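The town of Sitbridge was to be finished by September, my aunt said, and she meant it kindly, though she had been saying it for years. She kept her bricks sorted by color and taped her baseplate down — silver tape, the wide kind, pressed down with a spoon. 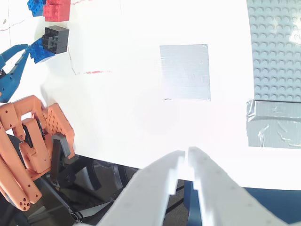
"What goes up first?" I asked.

"The walls, dear, and then whatever the walls are for."

So we built, with the radio low and the tea going cold, and talked about who might live there.
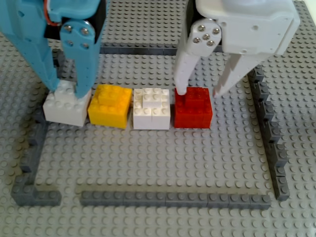

Four towers within the walls of Sitbridge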